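Leave the mess on the bed

October 12, 2019
By Catriona Shearer

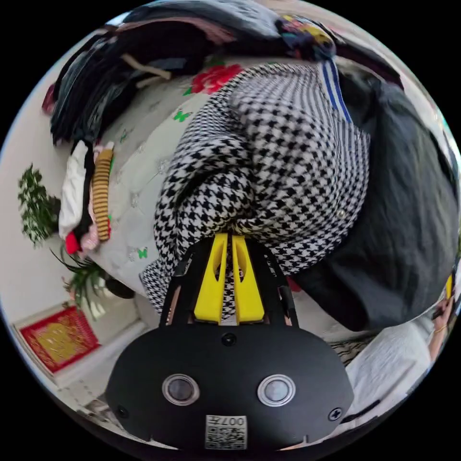 The tidy room problem

I've spent a good part of this year picking up other people's clothes with a pair of bright yellow fingers, and I have opinions about it now. My main one is that we should stop tidying up before we start.

A bit of background. I collect examples for a small outfit called Haworth, based in Ullbridge. We go into ordinary homes with hand-held grippers, do ordinary chores with them, and the recordings go off to train a system called Eker, which is meant to learn how to handle cloth. I came to it from running a dry cleaner's, so I know my way round a pleat, and I knew nothing at all about machine learning when I started in April. I know a little more now. Enough to be annoying in meetings, according to Kenneth Forsyth, who runs the Eker side and has to put up with me.

When I started, the instructions were very clear. Strip the bed to a plain sheet. One garment at a time, laid flat, a good gap all round. Pinch, lift, fold, put down, next. I did 100 T-shirts that way in my first stretch and felt terribly efficient. Everything went through the checks, everything got its green tick, and I could have done it in my sleep (by the last dozen I think I was).

Then we were sent to a flat in Hikport where the family had a flight to catch and the washing had simply been dumped. Dark things in a great heap with a strap or cord trailing over them, a bulky houndstooth piece all bunched up in the middle, and the whole lot sitting on a quilted cover with a rose and butterflies printed on it. I very nearly cleared it all off out of habit. We were short of time, so I didn't, and I just got on with it.

It was so much harder! You pinch what you think is one layer of checked cloth and you've no idea what's going to come up with it. A fold in houndstooth looks very like another fold in houndstooth, and a printed flower on a quilt can look like a thing you could pick up if you're not paying attention. I fumbled constantly. I went back for second and third tries. I turned things round to find where the edge was. And that, I'd argue, is the stuff worth having.

What the checks throw away

My grumble is with what happened next. A big chunk of that day's work got rejected. Too cluttered, too many failed grasps, unclear which item was the target. The rules we were using had been written with the plain sheet in mind, and by those rules I'd had a dreadful day.

I do see the other side. Kenneth's argument is that you teach the simple case first, and that if you feed the system 500 muddled examples it will mostly learn the muddle. He also says, fairly, that a clean example is cheap and a messy one takes four times as long to label. I can't argue with his sums. Someone has to sit there and mark where one black jumper stops and the next begins, and I've tried it, and it's horrible.

But who is this for? I spent years behind a counter taking in people's laundry and I never once had it handed to me flat, one piece at a time, with a gap round it. It came in balled up, inside out, with a sock in the sleeve. If Eker ever gets as far as somebody's bedroom, it's going to meet the heap. Teaching it only on the bare sheet seems to me like teaching someone to drive in an empty car park and then posting them the licence.

There's a quieter point as well, about us collectors. When you know you'll be marked down for a second try, you start choosing the easy shirt. You avoid anything with a lining. You nudge the awkward coat off to one side and tell yourself you'll get to it. I've done it, and I've watched good colleagues do it, and none of us were being lazy. We were following the green ticks.

What I'd ask for

I'd like 40 per cent of every home visit to be done as found, with nothing moved beforehand. Keep the fumbles in and mark them as fumbles. Pay the labellers properly for the extra hours. And let the collector add a spoken note, because half the time I know perfectly well why a grip slipped and there's nowhere to put it.

Kenneth has agreed to a trial on the next round of visits, at a lower share than I wanted, and we're still haggling over what counts as moved.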